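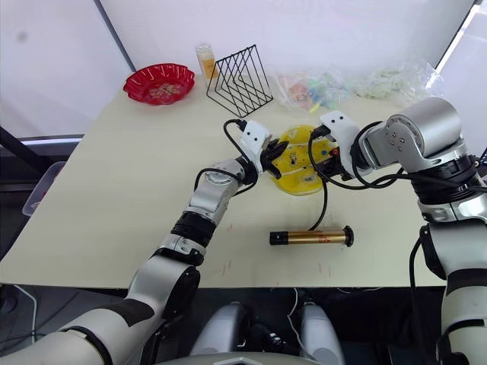 Erkska, the packing co-operative in Irnolholm, has agreed to buy a two-armed robot next May, having spent the winter finding out how many ways there are to spell "budget". The machine comes from Flornusska, is to be bought outright, and is expected to handle the odds and ends that arrive for bagging: balls, tubes, bowls and anything else too awkward for the conveyor.

The price of the arms was settled quickly. The grippers took longer — spare fingers are listed separately, at 262 a pair, and the co-operative wants three pairs.

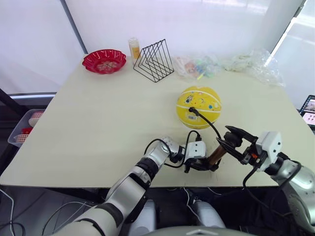
Then there is the table, which the first draft of the plan left out altogether. A further 800 has been found for that and for lighting. Training will cost up to 3000, depending on how many staff put their hands up, and early signs suggest the sum is safe.
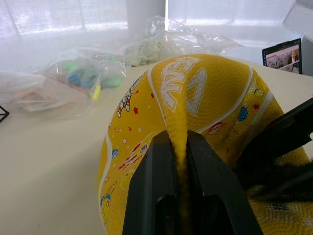

Sleiman, the consultancy that drew up the plan, had recommended buying two machines. Members voted for one, and for a smaller invoice from Sleiman. Delivery is promised before the autumn rush, though the supplier has not said which autumn.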